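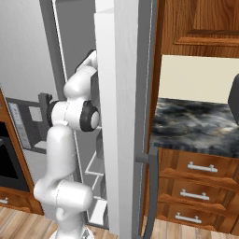 Last winter one reader asked whether cooked rice left in its pan until the following morning could be put in the fridge and eaten for lunch, and added that the guidance then published on these pages did not say. It did not, and the question was a fair one. The answer is no: rice left out overnight should be thrown away. The page has since been rewritten, and the instructions that follow replace the earlier version in full.

Storing food in a household refrigerator

Who should use this guide

This guide is intended for tenants of furnished and part-furnished homes at Miltano and Batance, and for residents of the shared houses at Dalgleish. It may be used by anyone with an ordinary upright fridge. It does not cover chest freezers, wine coolers or the small fridges provided in guest rooms, for which separate sheets are available from the Grostunness housing office.

Before you begin

You will need a fridge thermometer, a roll of labels, a pen that does not smudge, and several containers with lids that fit. Shallow containers are better than deep ones. One holding 500 ml is a useful size for a single portion of soup or stew.

Setting the temperature

The inside of the fridge should be kept at 5°C or below. The numbers on the dial are not degrees. On most models a higher number means a colder setting, but this is not true of all, and you should check the handbook.

Place the thermometer in a glass of water on the middle shelf, close the door and leave it overnight. Read it first thing in the morning, before anyone has taken out the milk. If the reading is above 5°C, turn the dial by one step and repeat the test the next night. Do not turn the dial from one end to the other, as this can cause ice to form on the back wall and will make the readings hard to follow.

If the fridge has been newly delivered, let it stand upright for the time given in the handbook before switching it on, and let it reach temperature before any food goes in.

Where each kind of food should go

Bottom shelf: raw meat, poultry and fish, in sealed containers or on a plate with a rim, covered. Raw food must always be below food that is ready to eat, so that nothing can drip on it.

Middle shelves: milk, yoghurt, soft cheese and cooked dishes. Foods that spoil quickly should be kept here and not in the door.

Top shelf: food that needs no further cooking, such as cooked meats, opened jars of olives and leftovers intended for the next day.

Drawers: vegetables, salad and most fruit. Wash salad leaves when you are ready to eat them. If you prefer to wash them beforehand, dry them well and line the drawer with a clean cloth.

Door: sauces, jam, butter and soft drinks. The door is the warmest part of the fridge and its temperature changes each time it is opened.

Some foods do better elsewhere. Bananas and whole onions should be kept in a cool cupboard. Bread goes stale faster in the fridge than out of it; if a loaf will not be finished in time, slice it and freeze it. Opened tins should never be put in the fridge as they are. Tip the contents into a covered bowl first.

Cooling and storing cooked food

1. Take the food off the heat and divide it between shallow containers. A large pan of stew will stay warm in the middle for several hours if it is left whole.

2. Leave the lids off, or resting loosely, until the food has stopped steaming. Standing the containers in a sink of cold water will help.

3. Put the food in the fridge within two hours of cooking. Rice should be cooled within one hour and spread out on a clean tray if there is a lot of it.

4. Fit the lids and write on each label what the food is and the day it was cooked.

5. Eat leftovers within two days. Rice should be eaten within 24 hours and reheated only once.

6. Reheat until the food is steaming all the way through. Stir it halfway if you are using a microwave.

Food which is to be frozen should go into the freezer as soon as it is cold. It should not spend a day in the fridge first while a decision is made.

Reading the dates on packets

A 'use by' date concerns safety. Do not eat the food after that date, even if it looks and smells as it should. A 'best before' date concerns quality, and the food may be eaten afterwards if it is in good condition. Many packets also carry an instruction such as 'once opened, eat within 3 days'. This applies from the day of opening, and it does not extend the 'use by' date. If the two disagree, follow whichever comes first.

Leaving room for the air to move

Cold air must be able to travel between the shelves. Do not push food against the back wall, where it may freeze, and do not cover a whole shelf with one large tray. If the fridge is too full after a large shop, take out the drinks first — they can be chilled a few at a time.

Cleaning

Wipe up spills at once. The whole fridge should be cleaned once a month as follows.

Move the food to a cool bag. Switch the fridge off at the wall. Take out the shelves and drawers, and let any glass shelves come to room temperature before they touch warm water. Wash them with washing-up liquid, rinse and dry. Wipe the inside walls with one teaspoon of bicarbonate of soda dissolved in 500 ml of warm water. Clean the rubber seal with a soft cloth, paying attention to the folds along the lower edge, and dry it. Clear the small drain hole at the back with a cotton bud. Replace the shelves, switch on and return the food. The work takes 20 minutes if the shelves are not badly marked.

Do not use bleach, scouring powder or a knife on any part of the fridge. Damage caused by scraping ice with a blade is charged to the tenant under clause 93 of the Batance agreement. The Miltano and Dalgleish agreements contain the same rule under their own numbering.

If the power fails

Keep the door closed. Food in a fridge that has stayed shut will normally be safe for up to four hours. After that, throw away raw meat, fish, milk, cooked dishes and anything else that spoils quickly. Do not taste food to find out if it is safe. Butter, hard cheese, jam and most whole vegetables may be kept.

Shared fridges

In shared houses each resident has one shelf, and the bottom shelf is held in common for raw meat and fish. All food must carry a name and a date. Food without a label may be removed at the monthly clean, notice of which is posted in the kitchen — normally inside the cupboard door — beforehand. Residents with a food allergy may ask the housing office for a lidded box, which others must not use or move.

Reporting a fault

Report the fault if the fridge stays above 5°C after three nights of adjustment, if water collects beneath the drawers after the drain has been cleared, or if the door no longer closes on its own seal. A simple test for the seal is to shut a strip of paper in the door and pull it gently. It should resist. Try this on all sides.

When reporting, give the address, the make and model from the plate inside the fridge, and your most recent thermometer reading. Reports for all three sites go to the Grostunness housing office, which is open from 9 am. Medicines that must be kept cold should be mentioned at the start of the call so that a temporary fridge can be arranged.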